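About Raltetti

Raltetti is a small workshop that collects and sorts recordings of household tasks for people who build robots. We started in a rented unit at Rasach and still keep our storeroom there. Most of our work is ordinary handling: picking things up, putting them on a tray, taking them off again.

Twice a year we open the doors. The next open day is 15 July 2026, and there is a shorter one in October. Visitors see the same work we do on any other day, with hand-held grippers and everyday objects such as socks, small boxes and a plush duck.

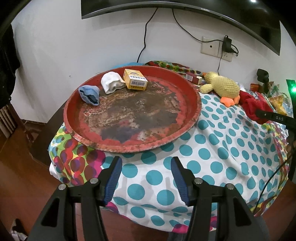 Do I need any experience to try a gripper?
None at all. A member of staff shows you how to hold it and how to close the fingers, and then you have a go. Children need an adult beside them.

A visit starts with a short talk, followed by a demonstration and time at the tables. We take groups from schools and colleges as well as firms. Last year we had 210 visitors over the two open days, and roughly 300 objects were in use across the tables. Soft things are usually harder to pick up cleanly than people expect — shiny wrappers too.

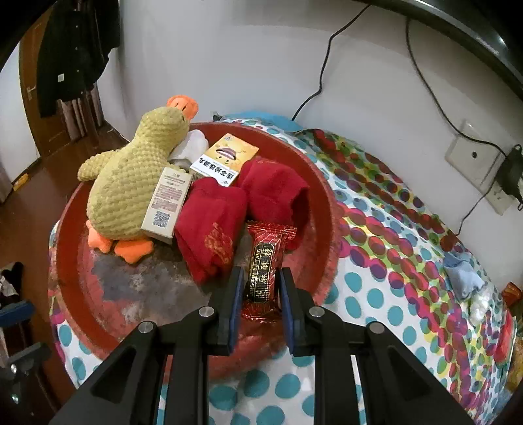 After the tables, visitors can sit with the staff who check the recordings. They go through them on a screen and mark where each grasp begins and ends. Our own checking software is called Testa, and we are glad to show it to anyone who asks.

School groups are booked through Groltis, our education programme. Please tell us the size of your group and any access needs when you book. There is step-free entry from the car park, and tea and coffee are free.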